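Chapter 3
Clearing the Table

Before you start

You will need for this chapter: a table somebody has eaten at, a bag, a cloth, a bowl, and a timer of some kind. Phone is fine. Read up to the first exercise before touching anything. Students skip this every year and then wonder why the cloth is orange.

What this chapter covers

- The order of clearing (loose, wet, flat, fixed)
- What goes in the bag and what never goes in the bag
- Cups, cans and lids
- Shell and peel
- Mats and other soft surfaces
- Leaving the table ready for the next person

Chapters 1 and 2 dealt with empty rooms. Sweeping, dusting, washing down a bare counter. Easy, mostly - the room stays put while you work. A table after a snack is different. Food next to paper. Things that roll. Things that belong there mixed in with things that don't. The skill is in the sorting, and the sorting happens mostly before the hands move.

3.1 Look first

Stand at the long side. Not the end. From the end you see one object behind another and miss half of it. Give it a slow count of 3, eyes left to right, then back again. Say out loud what stays. Only what stays. The list is nearly always shorter and it saves you from binning somebody's keys.

Lamp stays. Tissue box stays. A bowl stays, but may have to travel to the sink and come back. Mat stays unless it's soaked. Everything else is a question.
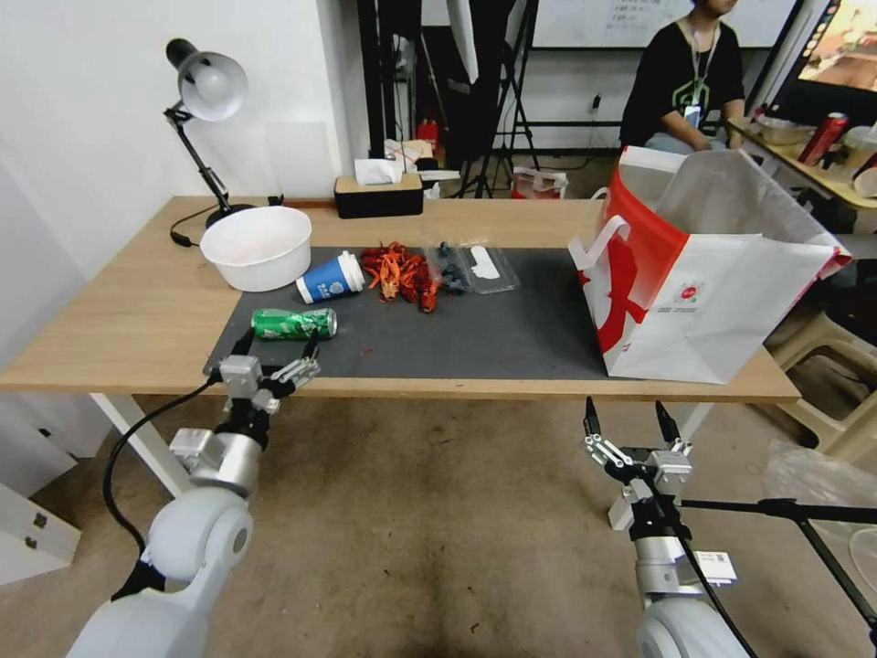

Department of Home and Hospitality Studies - Domestic Practice, Year One

A working table with a snack on it, so desk things and food things together. Crayfish in a pile straight on the mat. Blueberries in a clear clamshell. A coffee cup tipped over, a green soda can on its side, and a big paper bag standing open at the right-hand end. Lamp at the back left corner, tissues toward the back.

Do the look-first on this one now, on paper. Two columns, Stays and Goes. A third column if you must, headed Ask. Crayfish belong under Ask. So do the blueberries. Food is never trash until the person who bought it says so. Write that on the inside cover of your workbook, Siu-ming Ko makes all her first years do it and she is right.

3.2 The order

Four words. Loose, wet, flat, fixed.

Loose is anything that can roll or blow away. Cans on their sides, cups on their sides, single berries, bits of shell, used tissues. Loose goes first becuase one bump of the elbow and you're on the floor hunting for it.

Wet is anything that drips or might. Treat every cup as wet until you've lifted it. Same for cans. You can't tell by looking - a lid on a cup tells you nothing about what's under it. Lift straight up, hold level, then decide. Cooked shellfish counts as wet too, always, even when the shells look dry.

Flat is containers, lids, napkins, paper. These stack. Stack them before you carry them.

Fixed is what stays. Wipe around it, then move it, then wipe under it, then put it back. Lamps last of all. Cord out of the way first, cloth wrung hard, no cloth near the plug.

Beginners do it backward. They shift the lamp, they square up the tissue box, they feel busy. The can is still lying there.

3.3 The bag

An open bag at the end of a table looks like an invitation. It may not be. A clean shopping bag with handles is somebody's shopping bag. Check inside. Ask. If it's for trash, fine, pull it onto firm table or set it on the floor, and stand it where you can drop things in without reaching over food. If it leans past the edge, shift it before anything goes in. The weight of one full cup can tip it.

Paper bags and wet things do not mix. The bottom goes soft and lets go halfway down the hall. Line it, or put wet waste in a bowl and walk the bowl to the kitchen.

Never in a paper bag:
- shell, unless wrapped twice
- cups with liquid in
- cans you haven't emptied
- anything hot
- the cloth (it happens, every term)

3.4 Cups, cans, lids

Cup: lift, pour off, lid separate from cup. Many paper cups have a lining and can't go with ordinary paper, so check your local rules. Lids are plastic mostly, again check.

Can: empty it, rinse it, stand it upside down on the drainer. Then recycling. Don't crush it unless your center asks for it. Some sorting lines want them whole.

Clamshell: berries out into a bowl or the fridge, or close the lid firmly and keep as is. Press both front corners till they click. Carry from underneath. Carried by the lid, a clamshell opens itself, and blueberries go a long way on a hard floor. They also stain. Pick up strays with fingers before the cloth comes anywhere near - a squashed berry under a cloth makes a purple arc you'll be scrubbing for a week.

3.5 Shell and peel

If the crayfish are being kept: clean plate or bowl, use tongs, cover, fridge. Keep them away from the fruit. Cooked shellfish should not sit out more than two hours, one if the room is very warm, and if no one can say how long it's been, it goes. No sniff tests.

If they've been eaten and only shell is left: newspaper, two sheets, everything in the middle, roll it, tuck the ends, outside bin. Not the kitchen bin overnight. You will know by morning.

Claws are sharp at the tips. They go through thin bags. They also go through thin gloves, ask Ulla Lindqvist, who wrote the first edition of this chapter with a plaster on her thumb.

Look for small pieces afterward. A leg, a bit of red shell, somewhere well off from the pile. They travel. Check near the other objects, and under the bowl.

3.6 The mat

Desk mats come in felt, rubber, cork, leather, imitation leather, a few others. Turn back a corner and look before you wet it. Felt: blot, don't rub. Rubber and imitation leather: warm water, one drop of dish soap, wipe, wipe again with clean water, dry. Real leather: barely damp cloth and then leave it alone. Cork: damp, quick, dry straight away.

Dark mats hide things. Run the flat of your hand over it when you think you're done. Sticky patches you can't see you can feel.

Then lift the mat. Always lift it. Liquid gets under the edge and sits on the tabletop, and wood swells or goes cloudy. Wipe with the grain. Dry the table before the mat goes back down, 20 minutes with the mat hung over a chair is plenty.

On products: the school kitchen stocks Velten spray and Jotine cloths and that's what the exercises assume. Anything mild will do at home. Don't spray toward the tissue box or the lamp. Spray the cloth.

3.7 Ready for the next person

Lamp back where it was, shade pointing where it pointed. Tissue box with its lid on straight and one tissue showing. Bowl washed, dried, returned. Mat square to the front edge. Bag gone or folded, depending on the answer you got in 3.3. Then wash your hands, soap, properly, shellfish smell hangs about on the fingers. A cut lemon helps.

Exercise 3A

In pairs. One lays out a table, the other clears. The one laying out must include at least one thing lying on its side, one food that stains, and one thing that looks like trash and isnt. Swap. Time yourselves but don't race, the first run is always slow. Write down anything you picked up twice.

Exercise 3B

Go back to your two columns from 3.1. Number the Goes column in the order loose, wet, flat. Anything that fits two headings takes the earlier one. Compare with your partner. Disagreements about the cup are normal.

Exercise 3C (home)

Clear one table at home after a snack, without being asked, and note what you had to put under Ask and who answered. Half a page. Due in February with the Chapter 2 log, same folder, name on the front this time please.

Words to know

Clamshell - hinged container, lid and base in one piece
Blot - press and lift, no sideways movement
Grain - the direction the lines run in wood
Stray - any small piece found away from where it started

Next section: 3.8, Tables with cloths. Bring an iron if you have one.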